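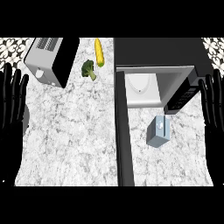
Marble countertop, white and grey, from above (render).

11/10/25

Etch and stain work on the Londthorpe offcuts, continued from the last entry. Question is still whether the Bimis sealer does anything against acid on a polished face or only slows oil. Noel Dalisay thinks oil only. I had no opinion before starting and have a weak one now.

Prep. Offcut C washed with neutral soap, rinsed in distilled, dried in the warm cabinet overnight with the door cracked. Mass before sealing 1185 g on the bench balance. Let it come back to room temperature on the rack first, as the balance drifts if the stone is still warm. Face was already polished by the yard. Gloss at 60 degrees read 89 in the middle and a little lower toward the sawn edge, where there is some faint orange peel I can feel with a fingernail but not see.

Sealing. Masked the face down the center with the blue tape. Left half bare, right half 2 coats, wiped on with a lint-free pad and buffed off before it could skin. Second coat went on after lunch. The can says to wait longer than that between coats in cold weather, so the next piece should get the full wait and we compare.

Spots. Same set on each half: lemon juice, white vinegar, red wine, olive oil, cold coffee. One drop each from the plastic pipette, watch glass over each one. Lifted the glasses at ten minutes, blotted, rinsed, dried with a paper towel.

Results, by eye under the raking lamp:
Lemon -- etched on both halves. Dull ring, sharp boundary. No difference I would defend.
Vinegar -- etched on both, fainter than lemon. Sealed side possibly a smaller ring, but the drop also beaded up tighter there, so the contact area was smaller to begin with.
Wine -- bare side pink and dull, sealed side dull with no color.
Oil -- bare side dark spot, still dark at end of day. Sealed side clean.
Coffee -- light tan on bare, nothing on sealed.

So the sealer keeps color and oil out and leaves the acid attack where it was. That agrees with Noel. The stone is calcite and the acid meets the surface before pore filling matters.

Poultice on the bare-side oil spot: whiting and acetone, mixed to peanut butter thickness, plastic wrap over it, edges taped, a few pinholes. Leave until dry. Do not peek at it, I lost the last one that way.

Refinishing. Tried the lemon ring on the sealed half by hand with a 1000 grit pad, wet, then tin oxide on felt. Ring gone, but the patch reads lower than its surroundings and shows as a soft oval at a low angle. Needs a finer step between the pad and the powder. Also cut straight through the sealer, as expected, so any spot repair has to be resealed.

Talavera sent the honed samples we asked for in May. They are on the lower shelf, still wrapped. Same spots on those next, with gloss readings before and after each drop instead of judging by lamp.

For the Hitodby kitchen: tell them sealed marble will still etch. Put it in the care sheet in plain words. Noel has the draft.

To order: felt bobs, distilled water, pipettes.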